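Stovia Play Kitchen: Frequently Asked Questions
Halvorsen Toys, customer help
Last updated 6 December 2023

How long does it take to put together?
Plan on two hours with one adult, less with two. There are 140 pieces if you count every screw and dowel. Lay the panels out by letter before you start. The refrigerator side goes up first, then the sink and stove section, and the upper shelves go on last.

Do I need my own tools?
You need a Phillips screwdriver. The hex key is in the hardware bag. Please don't use a power drill on the door hinges - the screws are short and the holes strip easily.

How much room should I leave for it?
Leave enough space in front for the oven door to come all the way down and for a child to stand there with it open. The kitchen can go on the floor or on a low, sturdy table. If you use a table, make sure it doesn't rock, and attach the wall strap either way.

Can you write on the shopping list?
Yes, with regular chalk. Wipe it with a damp cloth and let it dry before writing again. Chalk markers may leave a mark, so try a corner first.

Where do the dishes and utensils go?
Wherever your child wants them. For cleanup, we suggest standing the plates on edge in the open upper shelf and hanging the utensils on the hooks along the patterned backsplash. Pots and pans can stay on the burners. Bowls and other bigger pieces fit on the counter, and play food boxes can go in the refrigerator or on the counter next to them.

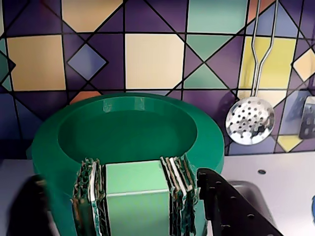
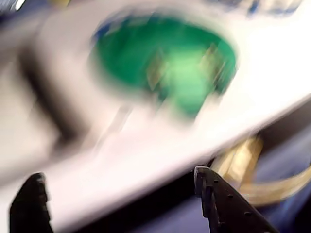
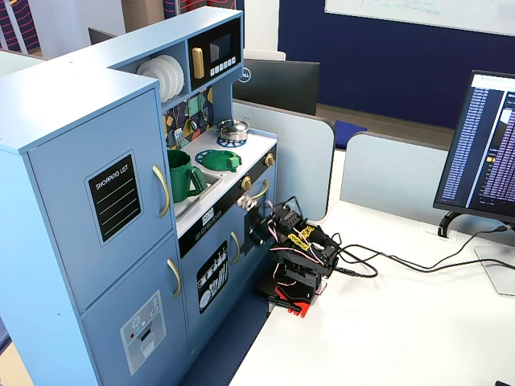 The last picture shows the kitchen in light blue.

Does the ice and water dispenser work?
No. It is a decal on the lower refrigerator door. The dish rack graphics on the oven door are a decal too. If one starts to lift at a corner, press it down with a warm, dry cloth.

Can my child put water in the sink?
Please don't. The cabinet is painted wood, and water that sits in the seams will make it swell. If some gets spilled, dry it right away and leave the doors open for a while.

How do I clean it?
Use a soft cloth with a little dish soap and water. Skip bleach and scrubbing pads. The toy dishes can be washed by hand in the sink (your sink, that is), but keep them out of the dishwasher.

Will play food from other brands fit?
Most of it will. Customers have told us that the Pedance grocery boxes stand up fine on the refrigerator shelves. The Kultum soup pot is too wide for the back burner and has to go in front.

A knob is loose. What should I do?
Open the oven door, reach up behind the control strip, and tighten the screw a quarter turn. If it still spins freely, write to us for a new one.

I'm missing a part, or one came broken. Who do I contact?
Send an email to Edvin Solberg in our parts department with the letter of the panel or the number of the hardware piece. Small hardware is free for the first year. A replacement door is $68, handle included. Colored doors are made to order, and the next batch ships in March.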